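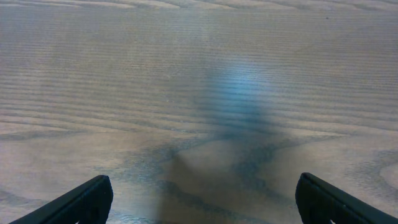

*Figure 1. Grain on a pale wooden table top, with a patch of bluish light.*

## Unit 2: Reading a wooden surface

Jan 27, 2020
Course tutor: Agnese Rimkutė

Students are asked to study Figure 1 before the practical session. The grain runs mostly from side to side. In the further part of the table it shows as close, narrow stripes; nearer the viewer it opens into broad, wavy figures. A low angle of view presses the far lines together, and allowance must be made for this when the spacing of grain is recorded.

Colour requires similar care. The bluish patch is light on the surface, and the stripes can be followed through it without a break. A stain may look much the same at first glance - the usual test is to move the lamp and look again.

### Practical work

Each pair will receive one sample board from the Prisia set.

1. Mark the direction of the grain in pencil on the record sheet.
2. View the board from directly overhead, then from a low angle, and sketch both.
3. Note any coloured light or shadow separately from the colour of the wood.

Boards are not to be sanded or oiled. Sketches should be 12 cm wide and labelled in ink.

Record sheets are to be handed to Gunārs Paulauskas in Room 131 at the end of the session.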